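Do Longer Propellers Buy Longer Flights? A Small Test on a Home-Built Quadcopter

Student project report, Unmanned Aircraft module
Nermina Radulović, with Tanner Wong (flight logs) and Selim Kahraman (bench rig)
Supervisor: Noémie Charbonneau
14 May 2020

Background

Anyone who spends an evening reading hobby forums will come away believing that a slightly bigger propeller gives you a longer flight. The claim is repeated so often that people have stopped saying where they got it. The physics behind it is sound as far as it goes. A larger disc moves more air more slowly, and for the same lift it should need less power. What the forum posts leave out is the rest of the aircraft: a motor wound for a smaller propeller, a speed controller that may not like the extra load, and a frame that was never meant to have blade tips that close to each other.

We wanted to see whether the gain survives on an ordinary machine that a student could afford. We did not expect it to be as large as advertised, and we say so here because it may have affected how we looked at the results.

The aircraft

The test machine is a quadcopter built on a Skiten frame, with four Clelto motors and a flight controller from Comon. It belonged to the department before us and had been rebuilt at least once. One arm had an old repair under tape. Tanner wanted to replace it. Selim thought that changing an arm halfway through would spoil the comparison, and we left it alone.

We used two types of propeller. The first was the stock set that came with the frame. The second was the longer Landry set, sold with the words "up to 26% more time in the air" on the packet. We could not find any account of how that figure was measured, on which aircraft, or in what wind. The phrase "up to" is doing a great deal of work. Strictly, a result of nothing at all would be consistent with it.

Method

Each propeller set was tested in two ways. The first was a bench test, with a single motor clamped to a load cell and run in steps from idle to near full throttle. We recorded thrust, voltage and current at each step. The second was a hover test, in which the whole aircraft was flown at head height indoors until the battery alarm sounded.

We kept the same batteries throughout and rotated them in a fixed order, so that no propeller set always got the fresh one. Between hovers each battery rested before charging. The charger's own figure for energy put back was written down after every charge. We trusted that figure more than the voltage shown during flight, which jumped about whenever the pilot touched the sticks.
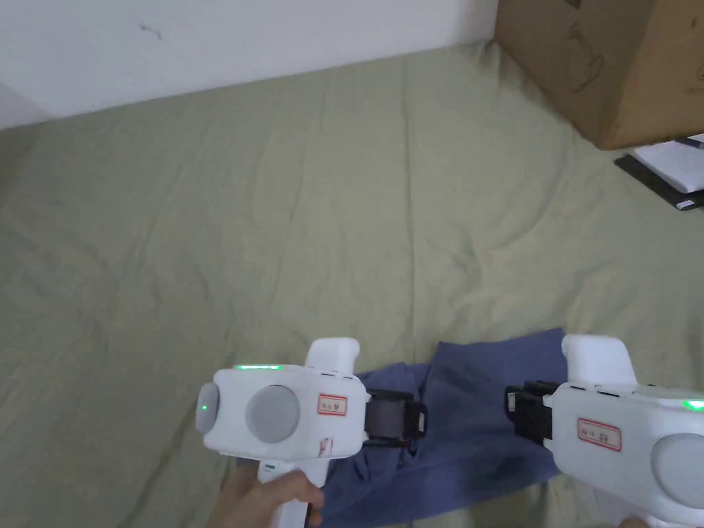
Drift was the main trouble with the hover tests. The pilot corrects, the correction costs power, and a nervous pilot costs more than a calm one. Tanner flew every hover so that at least the nerves were the same each time. Anybody repeating this at home, without a hall, could do worse than lay out a green sheet next to a plain white wall, since it is easy to see against and a pilot can tell at a glance when the aircraft has wandered past the cloth. The folds would want smoothing and the edges weighting down, and a cardboard box left on top should be moved well away before anything spins. We would still expect the wall to disturb the air, so the measurements themselves should be made further out in the room.

Results on the bench

On the bench the longer propellers did what the books say. At the thrust needed to hover, the motor drew less power with the Landry set than with the stock set, and the difference was repeatable. Towards the top of the throttle range the picture changed. Current climbed steeply, the motor became too hot to hold a finger on, and the advantage shrank and then reversed. Selim stopped one run early at this point, and that run is left out of our tables.

If we had finished there, we would have written a cheerful report.

Results in the air

The hover flights were less kind. The average flight with the longer set was 3% longer than with the stock set. That is a gain, but the spread between flights with the same propellers was larger than the gain itself. Two of the hovers on the long set were shorter than the average for the stock set. With so few flights we can't say that the improvement is real, and we certainly can't say it is anywhere near the number on the packet.

We looked for reasons. The longer blades are heavier, and the aircraft carries four of them. The flight controller had been tuned for the stock set, and with the longer ones it made a faint, quick wobble that could be heard before it could be seen. Each of those small corrections uses energy. Retuning might recover some of it. We tried this for one afternoon and gave up when the new settings made the wobble worse.

What we do not trust

The load cell was borrowed and we checked it against kitchen weights, which is not a calibration. Its zero moved a little as the motor warmed up.

The battery alarm goes off at a voltage, and voltage sags under load. A propeller set that draws less current could delay the alarm slightly without leaving any less energy in the pack. The charger figures suggest this was a small effect, but they don't rule it out.

Jade Greenwood, who read a draft for us, pointed out that Tanner always knew which propellers were fitted. He could hardly not know, being able to see them. We have no good answer to this. A flight mode that held position by itself would have removed the pilot from the question, but the Comon board did not hold position well enough indoors to be used.

Finally, a hover is a poor stand-in for real flying. Most people who buy these propellers want to go somewhere, and forward flight may favour a different shape altogether.

Recommendations

A buyer with a frame like ours should not expect to notice the change. Someone choosing motors and propellers together, from the start, is in a different position, and our bench figures suggest that larger and slower is a reasonable way to go.

If the aircraft is free in June, Selim would like to repeat the hovers with a properly tuned controller and many more flights per set. He also wants to replace the taped arm first, and this time Tanner agrees.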